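Trastach Community Services
Help and Guides: Room Bookings

How to Reserve a Shared Room and Return It in Good Order

Members may reserve any shared room at Trastach for meetings, classes, or project work. Reservations are open to all members whose account is in good standing. This guide explains how to place a booking, how to set up the room, and what must be done before leaving. Please read it in full before your first reservation.

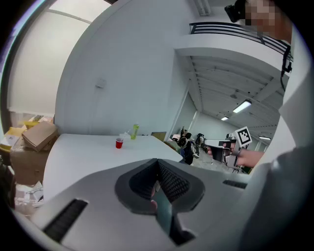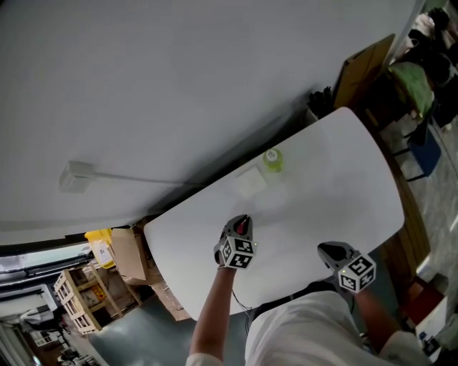
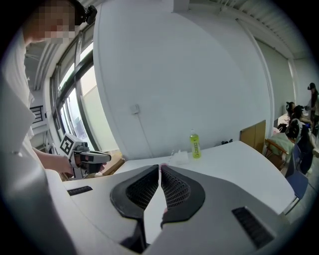
Agustina Salinas asks that new members read step 4 twice, as most of the questions sent to the bookings desk concern the time allowed for setting up and clearing away. She adds that a member who is unsure should write to the desk before placing the booking, and that a wrong booking is far harder to repair once the calendar has closed.

Before you begin

You will need your member number, the name of the person who will be present for the full session, and the number of people you expect. Groups must name one responsible person. That person signs for the room and remains until it is locked.

Step 1. Check the calendar

Sign in to your account and open the Rooms page. Free periods are shown in white and reserved periods in gray. A period marked "Held" is awaiting approval and may become free again. Do not write to the desk about held periods; the calendar is updated each evening.

Step 2. Choose a room

Room 116 suits small groups and has a direct entrance from the hallway. Room 314 is larger and is reached by the main stairs or the elevator. If a member of your group uses a wheelchair, mark the access box on the form so that the elevator is left unlocked outside office hours.

Step 3. Complete the form

Enter the purpose of the session in plain terms. "Sewing class" or "board meeting" is enough. "Private" will be returned to you. List any furniture you need beyond what is kept in the room. Requests for extra furniture received on the day cannot be met.

Step 4. Set your times

Sessions are booked in blocks of 60 minutes. The block includes setting up and clearing away. If your class runs for a full hour, reserve two blocks. The next group is entitled to enter at the start of its own block, and the responsible person must hand over the room at that time.

The last block of the day ends at 1630. Evening use requires written approval from Soledad Lagos, and a separate form is available at the front desk.

Step 5. Wait for confirmation

A confirmation will be sent to the address on your account. A booking is not final until this message arrives. Bring a copy with you, either printed or on your phone, and show it when collecting the key.

Step 6. Set up the room

Lift tables when moving them. Do not drag them. Keep doors and the space in front of them clear. Nothing may be taped, pinned, or glued to the walls. Cables must not cross a walking path unless a floor cover is used; covers may be borrowed at the front desk.

Step 7. Clear the room

Wipe all surfaces that were used. Return furniture to the plan posted inside the door. Take all food waste with you. Close the windows, turn off the lights, and return the key in person. Keys left in the mailbox are treated as missing, and the replacement fee will be charged to the account.

Changes and cancellations

A booking may be changed once without charge, up to the day before the session. Later changes are treated as cancellations. Members who fail to attend two sessions without notice will have their booking rights paused until they have spoken with Nicanor Medina.

Damage

Report any damage on the card kept with the key, including damage found on arrival. Unreported damage is assigned to the last group that signed for the room.

Guide last revised 16/06/2019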